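Caught the printmaker behind the Prulline studio between two batches, coffee in hand. Eleven years in, 869 prints in the drawers. "Linocut mostly. Some etching when I get the press at Howlader."

Does she sell? "Enough. Prena took 2 in February – big ones, harbor stuff."

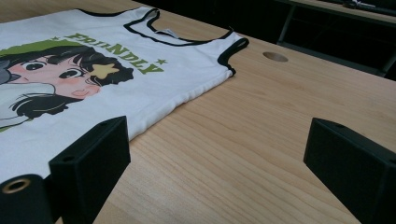 Influences next. She skips the old masters and goes strait to comics. "Line first, always. Color can wait." An anime-style girl on a white tank top, black trim at the neck, would do her as well as a museum wall. "A drawing you can wear gets looked at more." Next show is at Nilo, small room, no catalog yet. "Ask me when the ink's dry."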